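Uvitz Stisteck paper roll, reviewed

The Stisteck is a plain white covering paper sold on a cardboard core, 20 metres to the roll. I bought 2 rolls in September and have used nearly all of the first.

Weight is adequate. A dry sheet lies flat after five minutes if it is rolled back on itself once - skip that and the corners lift. Folds stay sharp. The surface takes pencil and ballpoint well, felt pen less so, with slight feathering at the end of a stroke.

Water is the weak point. A wet cup marks it at once and the fibres rise as it dries. The Ryu roll I used before resisted longer but creased badly in storage.

Cutting is clean with a sharp blade. There is no tear edge on the box, an odd saving at this price. Of 19 sheets cut, one had a flaw in it.

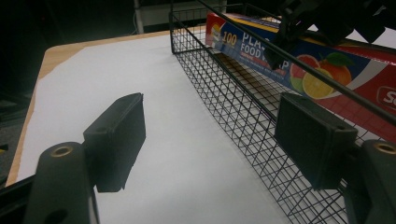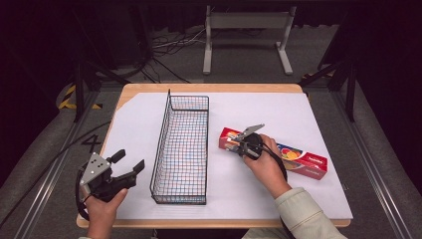

Filed under: Table coverings

Good for sorting, wrapping and pattern work. For paint or glue, buy something coated. Atgate stocks both lengths.

Damián Zepeda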